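Hands versus pinchers, round two

October 13, 2022

Back again! Long one today, so get a cuppa.

If you read the August post you'll know I spent most of that month arguing with Kumaresan Pai about whether a proper fingered hand is worth the bother on a bench arm, or whether a plain two-jaw gripper does everything you'd want and lets you go home on time. Kumaresan is firmly on the side of going home on time. I was wobbling. Now I've had a good long go with both and I've stopped wobbling, mostly.

For anyone new, I work on test setups at a small outfit in Drirncombe, and this blog is where I put the stuff that doesn't fit in a work report. The two contenders are the Flirville, a parallel gripper with flat rubber pads that we've had forever and that has never once let me down, and the Hoani, a four-fingers-and-a-thumb hand that arrived in a very nice box with a not very nice manual. The controller is the same for both. We call it Omen, after the first thing it ever did was throw a fault before we'd plugged the arm in. The name stuck and so, I'm sorry to say, did the faults, but more on that further down.

The job is bowls. Two bowls, one nested in the other, on a tray. Lift the top one out, put it down on the tray beside its mate, then stack them again. A toddler can do it with a mouth full of toast. I love it as a test because it looks like one task and it's really three: getting hold of a thin curved rim, pulling two snug things apart without dragging the bottom one along, and then letting go cleanly. Letting go is the one I always forget to worry about.

Dede Sowah picked plastic bowls for the first round and I've stayed with the same sort so the numbers line up. We ran 16 attempts per session, always with the stack starting on the right side of the tray, and I changed nothing between attempts except my mood.

First the Flirville. One jaw goes inside the top bowl, one goes outside, squeeze, lift. When the jaws are square to the rim it's brilliant, very quick, and you get a lovely firm hold. When they're a few degrees off, the outside jaw lands on both rims and up comes the whole stack like a hat. It managed 13 clean separations out of 16 in its best session, which I'd call a good result from a gripper with one moving direction. The three misses were all the hat thing.

Then the Hoani. Oh, I had such a time with this hand. 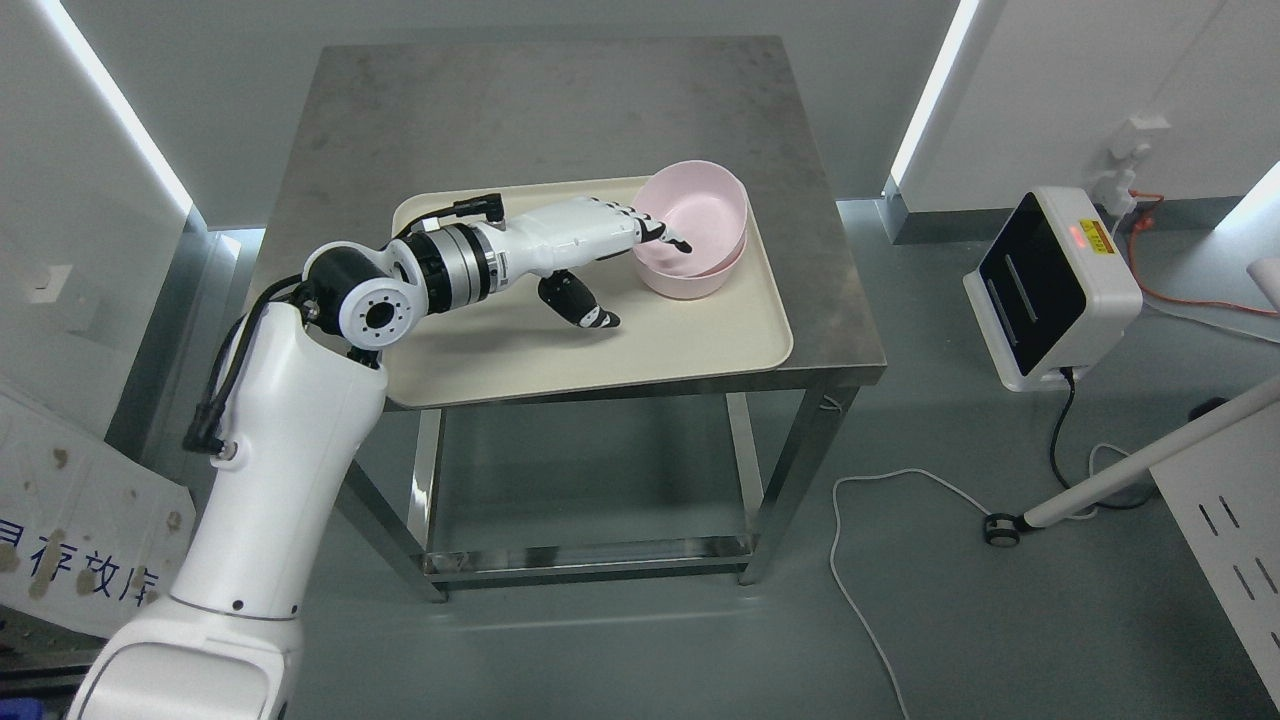 The big question for me was always how to come at the rim. Reynaldo Tan, who knows far more about hands than I do, told me to quit copying the gripper. I'd been trying to use the thumb and first finger as jaws, with the other three fingers sort of hanging about, and the results were awful. His suggestion was to come in palm down, let all four fingers go over the rim together, and bring the thumb up from underneath afterwards. Four contact points spread along a curve instead of one flat pad on a tangent. As soon as I tried it the wobble went. The bowl stopped spinning in the grip, and I could feel (well, see on the plots) that each finger was doing a bit of the work.

It took me three evenings to get the thumb timing right, mind you. Close it too early and it shoves the bowl away from the fingers. Close it too late and the fingers have already started lifting on their own, so the bowl tips up and the bottom one comes for a ride. I ended up with a delay of 600 milliseconds between the fingers settling and the thumb starting to close, and it's been happy there ever since. I'm sure there's a smarter way that uses the finger currents as a trigger. Reynaldo has promised me some code. I'm putting that in writing so he sees it.

A few other things I learned, in no order at all:

Cable routing matters so much more with the hand. The gripper has one skinny lead and you can nearly forget it. With the hand you need slack for the wrist to turn and not so much slack that a loop catches on something. I redid ours four times. Analyn Mercado finally came over, watched me for a minute and moved one tie, and it's been perfect.

Steel tabletops are slippery under plastic trays. If you push down at all during the grasp the tray wants to walk. I dropped the approach speed for the last little bit of travel and that sorted most of it. Non-slip mat next time, perhaps, though then you're testing the mat too.

Fingertips wear. I know, obvious. But they wear unevenly, and after a couple of weeks the index tip was noticeably smoother than the others. I've started swapping them around like car tyres.

Home position is worth an hour of your life. Mine used to park the hand right over the tray, so every time I wanted to reset the bowls I was reaching in under it, and I hated that. Now it backs off before anything else happens, and resets are quicker too.

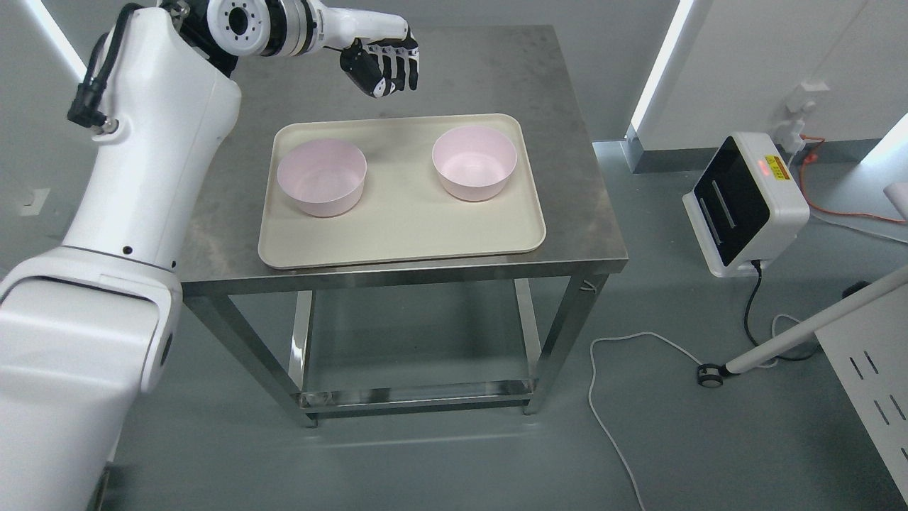 Both bowls on the tray, hand over the far edge of the table.

Right, Omen. I promised faults. Every so often the controller decides that a finger has stalled when it's only resting against something, and it drops the whole hand into a safe state. With the gripper you'd never notice, there's just the one motor and it's either holding or it isn't. With the hand it happened often enough that I started logging it, and by the end of the second week the log had 1,485 lines in it. Most of those are the same warning over and over, so don't be too alarmed. Renato Padilla went through the lot on a Sunday (hero!) and found that nearly all of them came from the thumb's threshold being set the same as the fingers'. The thumb pushes harder, so of course it trips first. Raised the limit a touch, and the following session ran start to finish without a single stop. I did a small dance.

So, scores. The Hoani's best session was 16 from 16 on separating the bowls. Every single one! Restacking was less tidy, and a couple of times the top bowl went in a bit crooked as the fingers opened one after another. The gripper is still better at that part. It opens both jaws at once and the bowl simply drops into place, and I haven't worked out how to get the same thing from five digits that all have slightly different ideas about when to let go.

Would I swap the Flirville out for good? No, and I told Kumaresan so, and he was unbearable for the rest of the afternoon. If your parts are boxy and you need a thousand of them moved by Friday, get the jaws, they're cheap to fix and you can teach someone to use them before lunch. But for rims, and handles, and anything that's a funny shape and has to come away from its neighbour, the hand has won me over completely. Watching all four fingers settle onto a rim and the thumb come up to meet them is still the best bit of my day, and I've seen it an awful lot now.

Next up I want to try three in a stack, and then something with a bit of weight in the bowls. Dede is voting for dried chickpeas. Analyn is voting for anything she doesn't have to sweep up. I'll also have another crack at the release, probably by opening the thumb first and then easing the fingers off together, and if that fails I'll go and beg Reynaldo for more advice.

If you've run a fingered hand on thin-walled stuff I'd love to hear what closing order you settled on, and whether you use a fixed delay like me or something cleverer. Comments are open. Settings file is going up on the weekend, once I've taken the rude variable names out.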